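Building Science and Interiors
9 min read

Chapter 2: Heat Loss Through Windows

A window loses heat in three ways: by conduction through the glass and frame, by radiation from the warm pane to the cold one, and by air leaking past the seals. The designer's first task is to find out how large each share is. In an older house with single panes, conduction and radiation through the glass usually dominate. In a newer house the frame and the edge spacer — the strip that holds the panes apart — matter more.

The U-factor combines conduction, radiation and surface convection in one number. A lower value means less heat passes through. It doesn't include air leakage, which is rated separately. Readers should check whether a published value refers to the center of the glass or to the whole unit, as the two can differ widely when the frame is metal.

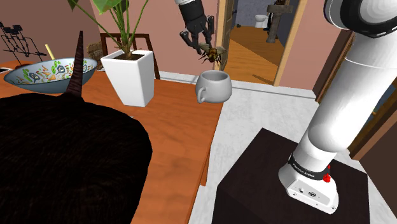 Why is the space between panes often filled with argon?

Argon conducts heat more slowly than air and is denser, so less heat crosses the gap. The benefit depends on the width of the gap and falls as gas escapes through the edge seal.

Coatings act on the radiation share. A low-emissivity coating is a very thin metallic layer that reflects long-wave heat while passing most visible light. Its position in the unit affects solar gain — a coating chosen for a cold climate may be placed on a different surface from one chosen for a hot climate.

The worked problems in this chapter use a house in Drirasdale with 2,000 square feet of floor area and windows on 2 sides. The glazing schedule is based on the Fevov double-pane unit. Section 2.1 sets out the heat loss equation, and Section 2.2 applies it to the north wall in May.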